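Subject: Re: tangled chains, again

On the list in April, Lilian Mohamedi wrote:

> I've got my aunt's jewelry to sort and every single necklace has
> knotted itself to the next one. I've tried pulling (bad idea) and
> I've tried crying. Also, what are you all keeping things in? I have
> 200 dollars from the estate for "storage and cleaning" and I'd
> rather not spend the lot on a box.

Hi Lilian, and hi everybody,

Oh, I feel this one! I did my mother-in-law's things last winter, and the chains took me longer than the rest of it put together. Please don't pull. Lay the knot on something flat and pale so you can see what you're doing, undo any clasp you can find, and then just sort of nudge the lump outward from the middle with two pins. A drop of baby oil helps on plain silver, but keep it away from pearls.

As for boxes, mine is one of the green ones with the cream lining, the kind where the lid stands straight up when you open it. I got it secondhand from the Droken shop for way less than your 200.
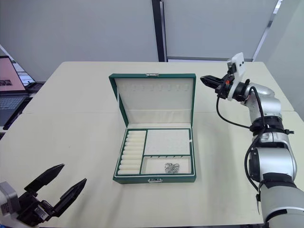
I was dead set on using the ring rolls for rings only, and of course I own four rings, so now the studs I can't get through the earring pad go in there too. Nothing wrong with that! The one rule I do stick to is that a chain never goes into a compartment loose. Close the clasp, hang it up, and if it's too long to hang, thread one end through a drinking straw and fasten it on the outside. It looks silly and it works.

If your box has a tray that lifts out, take it out before you start and put it down next to the box. I sorted mine straight into the top layer for an hour before I remembered there was a whole grid of little sections underneath, and then I had to move everything twice (my husband found this very funny).

One more thing, on cleaning. I wouldn't do any until the knots are out. Polish gets into the links and then you're picking at gray paste until midnight, ask me how I know. I use the Brerley cloths, dry, nothing else.
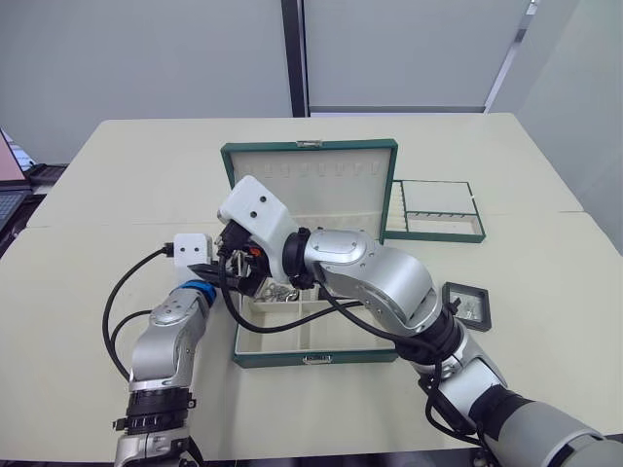 Lilian Mohamedi wrote back that the straws were a revelation but that she has one chain so fine she can't even find the clasp, and wanted to know whether to give up and take it to a jeweler.

Lilian, yes, take it in! The very thin ones kink if you so much as look at them. Ask what they charge before you hand it over, and put it in a little bag by itself for the trip.

Off to look for my pins.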